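4.2 Choosing where to grasp

Mistivine, our planner, does not try to build a full model of the garment before it moves. We spent a long while on that idea, and Vy Võ's early version was a lovely piece of work, but a crumpled shirt hides so much of itself that the model was mostly guesswork. The planner now scores a small set of grasp points, picks the best pair it can find, and looks again after each move. It keeps 60 candidates per view and passes the top 17 on to the reach check, where many drop out because the two arms would crowd each other — a common trouble with sleeves.
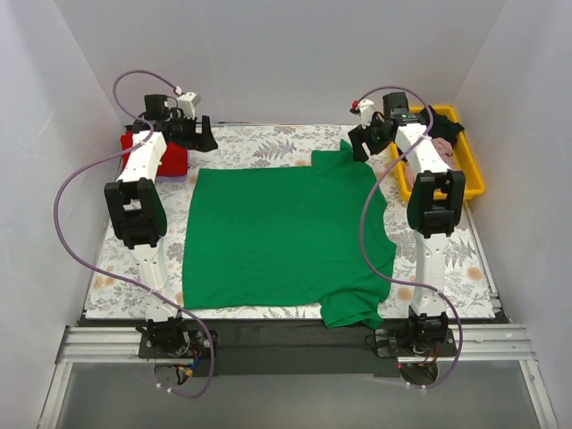
Figure 3. Two-arm workspace with a green t-shirt on the mat, a folded red cloth at the back left and a yellow tray at the back right.

We score a raised bit of cloth higher than a flat one, simply because the fingers can close on it without pressing into the mat. Bevan Tamihana added a second term that favors points near a straight edge, and we have kept it ever since, though its weight took us most of September to settle. Both weights are stored in the Patach settings file and are the same for all garments.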